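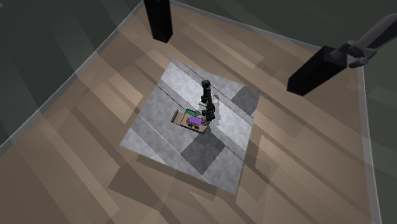 로봇팔 시뮬레이션 과제반 게시판 > 2조 > 작업대 배치 및 평가 기준 협의

작성자: zerusitz_sim
등록: 금요일 오후 4시
조회 233

과제반 여러분께 알려 드립니다. 2조의 시뮬레이션 환경 초안을 공유하오니 검토 의견을 본 글의 답글로 남겨 주시기 바랍니다. 회색 격자 매트 위에 검은색 로봇팔을 세우고, 그 왼쪽에 작은 작업대를 붙여 둔 배치입니다. 작업대 위의 보라색 사각 물체가 1차 과제의 대상물이며, 녹색 물체와 빨간색 물체는 2차 과제에서 사용할 예정입니다.

협의가 필요한 사항은 다음과 같습니다.

1. 작업대의 위치를 현행대로 둘 것인지, 로봇팔에서 더 떨어뜨릴 것인지
2. 평가용 시행 횟수를 200회로 확정할 것인지
3. 바닥 재질을 교체할 것인지

의견은 다음 정기 모임 전까지 받겠습니다.

작성자: dillance_02
답글 1

초안 작성에 감사드립니다. 1번 항목에 대하여 이견을 제출합니다.

현재 작업대는 로봇팔 받침부에 지나치게 가깝습니다. 특히 빨간색 물체는 받침부 바로 옆에 놓여 있어, 이를 집으려면 팔을 크게 접은 상태에서 손목을 안쪽으로 돌려야 합니다. 지난 학기 Cestier 과제에서도 유사한 배치로 인해 역기구학 해가 불안정해진 사례가 있었고, 당시 보고서의 실패 시행 대부분이 이 구간에 몰려 있었습니다. 작업대를 매트 격자 한 칸만큼 바깥으로 옮기는 방안을 제안합니다.

2번 항목에는 이의가 없습니다.

작성자: 관절각제한
답글 2

dillance_02 님의 의견에 동의하기 어렵습니다.

본 과제의 평가 요강에는 "근접 영역에서의 파지"가 별도 항목으로 명시되어 있습니다. 작업대를 바깥으로 옮기면 해당 항목의 배점을 포기하게 됩니다. 또한 Cestier 과제는 관절 구성이 다른 모델을 사용하였으므로 그 결과를 그대로 적용하는 것은 적절하지 않다고 판단합니다. 불안정 구간이 우려된다면 초기 자세를 바꾸어 시험해 보는 것이 순서입니다. 지금은 팔이 거의 수직으로 접혀 있는데, 이 자세에서 출발하면 첫 동작의 경로가 길어집니다.

작성자: dillance_02
답글 3

요강의 해당 항목을 다시 확인하였습니다. 근접 영역의 정의는 "팔 최대 도달 거리의 절반 이내"입니다. 한 칸을 옮기더라도 정의에서 벗어나지 않으므로 배점 문제는 발생하지 않습니다.

모델이 다르다는 지적은 수용합니다. 다만 초기 자세 변경만으로 해결된다는 점은 시험 결과가 나오기 전까지 유보하겠습니다.

작성자: kim_render
답글 4

렌더링 담당으로서 3번 항목에 대해 말씀드립니다.

바닥의 나무색 재질 위로 반투명한 사각 무늬가 여러 겹 비스듬히 겹쳐 나타나고 있습니다. 밝은 베이지색과 짙은 갈색이 뒤섞여 있어, 영상 입력을 사용하는 학습에는 불필요한 변동 요인이 될 수 있습니다. 단색 재질로 교체할 것을 건의합니다. 교체 작업은 제가 맡겠습니다.

아울러 작업대 앞쪽 가장자리에 모여 있는 검은색에 가까운 작은 물체들에 대하여 문의드립니다. 초안 설명에 언급이 없는데, 과제에 포함되는 물체입니까?

작성자: zerusitz_sim
답글 5

kim_render 님께 답변드립니다. 해당 물체들은 방해물로 배치한 것이며 파지 대상이 아닙니다. 설명에서 누락된 점 사과드립니다. 설정 파일의 distractor 항목에서 개별적으로 끌 수 있습니다.

바닥 재질에 대해서는 저의 의견이 다릅니다. 무늬가 있는 상태에서 학습한 정책이 단색 바닥에서도 동작하는지를 확인하는 것이 보고서 4장의 주제입니다. 기본 환경을 단색으로 바꾸면 비교 대상이 사라집니다.

작성자: kim_render
답글 6

4장의 취지는 이해하였습니다. 그렇다면 무늬 바닥과 단색 바닥을 별도 환경으로 등록하고 설정값으로 선택하도록 하겠습니다. 매트의 회색 대리석풍 재질은 두 환경에서 동일하게 유지합니다. 매트 안에 유난히 어두운 칸이 있는데, 이 부분도 그대로 두겠습니다.

작성자: 보고서편집
답글 7

시행 횟수에 관하여 의견을 드립니다. 환경이 두 종으로 늘어나면 200회를 환경별로 수행하는지, 합산하여 수행하는지를 명확히 해야 합니다. 합산할 경우 환경당 표본이 절반으로 줄어 성공률 차이를 논하기 어렵습니다. 환경별 200회를 지지합니다.

작성자: 관절각제한
답글 8

환경별 200회에는 찬성하나, 공용 서버의 사용 시간을 감안하여 주시기 바랍니다. Dillance 반과 서버를 나누어 쓰고 있어 야간 외에는 대기열이 깁니다. 영상 저장을 끄고 관절값과 성공 여부만 기록한다면 일정 내 수행이 가능할 것으로 봅니다.

작업대 건은 dillance_02 님의 요강 해석이 맞습니다. 그러나 현행 위치에서의 결과도 기록으로 남길 가치가 있다고 생각하므로, 이동 전 위치로 먼저 시험할 것을 요청합니다.

작성자: dillance_02
답글 9

이동 전 위치로 먼저 시험하는 데 동의합니다. 초기 자세는 3종을 준비하겠습니다. 현행 수직 자세, 팔꿈치를 뒤로 뺀 자세, 손목을 작업대 쪽으로 미리 향하게 한 자세입니다. 영상 저장을 모두 끄는 것에는 반대합니다. 실패 시행의 원인을 관절값만으로 판별하기는 어렵습니다. 실패한 시행에 한하여 영상을 남기는 방식을 제안합니다.

작성자: zerusitz_sim
답글 10

지금까지의 협의 내용을 정리합니다.

작업대 위치: 현행 위치로 선시험 후, 격자 한 칸 이동안과 비교
초기 자세: 3종 (dillance_02 준비)
바닥 재질: 무늬 및 단색 환경 병행 등록 (kim_render 담당)
시행 횟수: 환경별 200회
영상 저장: 미결

영상 저장 방식은 서버 용량을 확인한 후 다시 공지하겠습니다. 설정 파일은 2조 공유 폴더에 올려 두었으니, 수정 시 반드시 변경 이력에 사유를 기재하여 주시기 바랍니다.

작성자: 보고서편집
답글 11

변경 이력 양식이 조마다 다릅니다. 2조는 Zerusitz 양식을 그대로 사용하면 됩니까?

작성자: zerusitz_sim
답글 12

그렇습니다. 다만 "담당 관절" 열은 비워 두셔도 됩니다.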